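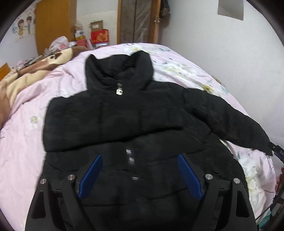
Block heater or battery blanket first?
Block heater, if you can only afford one. A cold engine is hard on everything bolted to it, while a tired battery can at least be carried indoors like a sick cat. If you park outside, the old trick of an insulated cover over the rad still helps. Don't use your coat for this. A black puffer with a hood, like the one spread on the bed there, belongs on you while you hunt for the extension cord.

How long should I leave it plugged in?
Three hours before you drive. Overnight works too, if you enjoy paying the power company. Mine pulls 399 watts and the Harmont kit for the bigger diesels pulls 900, so check the label before you blame the breaker.

Can I run it off the cord from the Christmas lights?
No. Get a heavy outdoor one and keep it short.

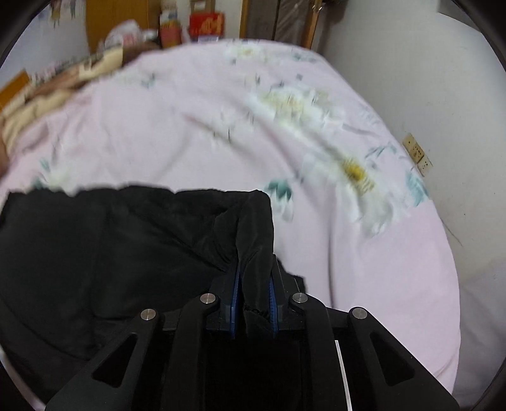
Tamara Onu wrote in to say that she plugs hers into a timer and has never once remembered to change it when the clocks do. Fair enough — an hour either way won't hurt the engine.

When should I test the heater?
October, before you need it. Plug it in with the engine cold and listen near the block for a faint sizzle. If you hear nothing, try another outlet, then the cord, then your mechanic's patience.

Do I unplug before driving off?
Yes. We've sold a lot of replacement cords to people who knew that.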